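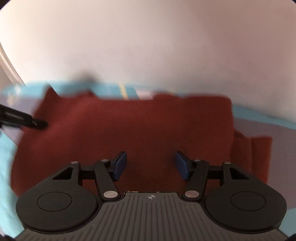
Hand-held gripper with open fingers just above a dark red cloth. Photo: Paltton

PALTTON RELEASES KUDANO 5, WITH NEW TOOLS FOR CLOTH HANDLING DATA

New version finds the contact moments in gripper recordings and marks the ones that need a second look by a person

Paltton, developer of software for robot learning teams, announces the release of Kudano 5. The program takes recordings made with hand-held grippers, checks them, cuts them into steps and prepares them for the training of robot control policies. Version 5 is available to all present customers from Tuesday. New customers can order it from the same day.

The largest change in this version concerns soft materials. Earlier versions of Kudano were made with hard objects in mind: cups, boxes, tools, bottles. When the fingers close on a cup, the finger width stops changing at a clear value, and the software can take this value as the sign of a grasp. With a towel or a napkin this does not work well. The fingers may close almost completely and still hold one layer of fabric, or they may close in the same way and hold nothing. In Kudano 4 both cases received the same label, and the customers had to go through the recordings by hand.

Kudano 5 looks at the finger width and at the camera picture together. After each closing of the fingers it follows the fabric near the fingertips for a short time and compares its movement with the movement of the gripper. If the two agree, the step is labeled as a grasp. If they do not agree, it is labeled as a missed grasp. If the software is not certain, it says so, and the step goes to a review list.

"Our customers told us many times that they can live with a label that is missing, but a wrong label costs them a week," says Ita Cullinane, head of product at Paltton. "Therefore we decided that the software must be allowed to answer that it does not know. It was a difficult discussion inside the company, and I am glad for the result."

In the internal tests before the release, the team used 300 recordings of folding and flattening tasks, all made on a table with one or two pieces of cloth. Kudano 5 put 59 of them on the review list. In Kudano 4 there was no review list, so a direct comparison is not possible, and Paltton does not wish to give one. The test report, with the recordings that were labeled wrongly, is part of the documentation of the new version.

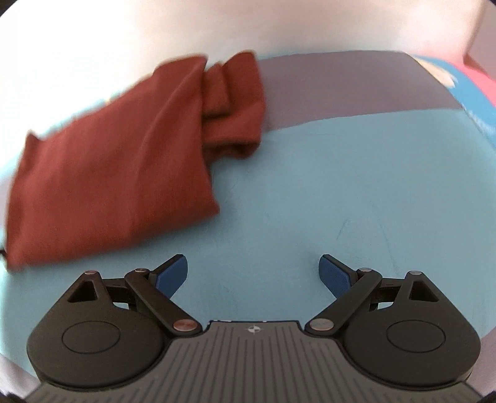
Page last changed: April, by A. Hayes (section on camera models corrected)

Wide lenses and the edge of the view

A camera mounted on a gripper has normally a very wide lens, so that the fingers and the work surface are both visible. The price for it is that straight lines become curved. A table edge bows, and a fold in a cloth changes its form when it moves from the middle to the side. For people this is not a problem. For software which follows a fold from one moment to the next, it was a frequent source of errors.

Earlier versions of Kudano removed the curve from every picture before any other processing. This made the lines straight, but it also stretched the outer parts so much that detail was lost there. Kudano 5 leaves the picture as it was recorded and does the calculation with the lens model instead. Customers who trained their policies on straightened pictures can keep the old way of working. The setting is called "rectify first" and it is found under Import. It is switched off in new projects and stays on in projects that were opened before with version 4.

The lens model can be read from a calibration file or estimated from the recordings themselves. The second method needs more time and is less exact. Paltton recommends it only for older recordings for which no calibration file exists any more.

Masks for the gripper body

Large parts of each recording show only the gripper itself. Kudano 5 contains a mask editor for these parts. The user draws the outline once with the fingers open and once with the fingers closed, and the software calculates the positions between. The mask can be used to hide the gripper body from the policy, or only to keep the tracker from following a pivot pin when it should follow the fabric. Both uses can be combined in one project.

"The pins were my personal enemy for a long time," says Markos Katsaros, lead engineer for perception. "They are round, they shine, and they are always in view. Any tracker likes them. Cloth is the opposite, it is soft and has few points that you can hold on to. With the mask the tracker has no choice, it must look at the cloth."

Experience of the first users

Two companies worked with the beta version during the winter. Nostitz, a supplier of folding equipment for hotel linen, used it to prepare training data for napkins and hand towels. The team had 61 hours of recordings, and a part of these had been put aside in the previous year as too uncertain to use.

"We went back to the old recordings first, because we did not want to make new ones," says Kevin Keane of Nostitz. "A good part of them could be used after all. Some could not, and the review list showed us why. Often the person had started the fold before the cloth was completely in view. We have changed our instructions for the operators after that."

The second company, Madigan, makes planning software for assembly cells and was mainly interested in the export. Kudano 5 writes each step with its start, its end, the finger width and the gripper path in one file, and Madigan reads this file directly in its planner. Elínborg Ravn, who leads the integration work at Madigan, asked during the beta for a stable numbering of the steps, so that a corrected recording does not change the numbers of all steps that follow. This request is included in the release.

Known limits

The new cloth labels were tested on fabrics of one color. On fabrics with a strong repeated pattern the tracker may jump from one part of the pattern to the next, and more steps will arrive on the review list. Recordings in which two grippers work on the same cloth can be imported, but each gripper is labeled alone. Fast hand movements, which give blurred pictures, are still a weak point. Work on the second and third of these limits has begun, and Paltton gives no date at this time.

Availability

Kudano 5 is included in all running maintenance contracts without extra cost. Projects from version 4 are converted when they are opened for the first time, and a copy of the old project is kept in the same folder. Projects from version 3 or older must first be opened in version 4.

About Paltton

Paltton develops software for the recording, checking and labeling of robot training data. Its products are used by equipment makers and research groups.

Press contact

Aisling Hayes, Communications, Paltton
Interviews with Ita Cullinane and Markos Katsaros can be arranged on request. The test report is sent to journalists as a file.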